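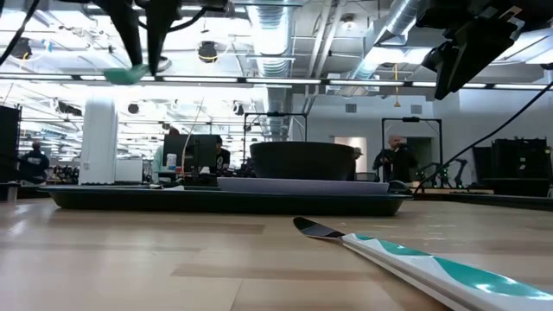
BRELDEN: The Vestumen line will reopen to passenger trains with axle counters in place of track circuits over its full length, and the changeover is now in its final test phase. Gil-soo Yook, signaling engineer for the Pavo renewal project, spoke to us on 11/06/2025 about the choice of equipment, the order of work and the points still open.

The line runs 71 km from Brelden to Vestumen, single track except for the passing loops and the double section through Eberhard. Its track circuits were installed in stages, and no two stages used quite the same equipment. Yook said the spread of types had become the main maintenance problem.

"You had three kinds of receiver and two kinds of joint, and the spares for one kind were being taken out of the sections we had already closed," he said. "The failure rate on its own was tolerable. The repair time was not."

Rusty rail was the second factor. Freight traffic beyond Eberhard fell to a few trains a week, and light use left a film on the railhead that made detection unreliable. Drivers were being held at signals while a section was proved clear by hand. Axle counters do not depend on contact between wheel and rail, and Yook said the case for them on the outer part of the line was never in dispute. The inner part took longer to settle.

"Between Brelden and Eberhard the circuits worked well enough. Some of my colleagues wanted to keep them for broken rail detection, and that is a fair argument. We looked at how many breaks the circuits had found, and it was few. Most were found by the ultrasonic car or by the track patrol."

The project has installed 147 counting heads. Each is clamped to the web of the rail, with no drilling, and is wired to a trackside cabinet. Evaluators are housed in the equipment rooms at Brelden, Eberhard and Vestumen, linked by a fiber ring laid in the existing cable trough. Where the trough had collapsed, new cable was plowed in alongside.

Yook said the clamps caused more trouble than the electronics. The line has two rail profiles, and a clamp sized for the heavier rail can be fitted to the lighter one and will seem tight. "It holds for a while. Then the head drops a few millimeters and you start to lose counts. We found this in August, on a curve outside Eberhard, and went back over every head on the lighter rail." The clamps are now stamped with the profile, and the torque is entered on a sheet kept in the cabinet.

Reset procedures took up much of the design work. When a counter is disturbed, the section shows occupied and stays so until it is reset. The project uses a conditional reset: the signaler requests it, and the section remains occupied until one train has passed through at caution and the counts agree. A direct reset is available only to a technician in the equipment room, with the signaler's agreement, after the section has been examined.

Asked whether this would cost time in service, Yook said it would. "A train at 20 km/h through a long section is a delay, and on single track it goes to the next train as well. I would still take it. The other way, you are trusting somebody's memory of where a track machine was left."

Long sections have been divided to limit the effect, and supervisor sections have been laid over pairs of short ones. If one short section is disturbed but the supervisor section above it reads clear, the system resets the short section by itself. In testing, this dealt with most faults caused by hand tools and trolleys passing close to a head.

Level crossings are being treated separately. The crossings on the line keep their existing treadles for the time being, with axle counters working in parallel and their output recorded only. Yook wants 20 weeks of matching records before the treadles come out.

"The counters strike in slightly earlier than the treadles do, so the barriers would be down longer. For one crossing in Eberhard, that matters - the road there backs up onto the main street. We may move that head closer."

Power supply remains open. The batteries at Vestumen were sized for the old equipment and have not yet been load tested with the new evaluators. Yook expects to replace them, and said the order would be placed once the test figures were in. Training for signalers at Brelden is complete, and the Eberhard staff will follow before the line is handed back.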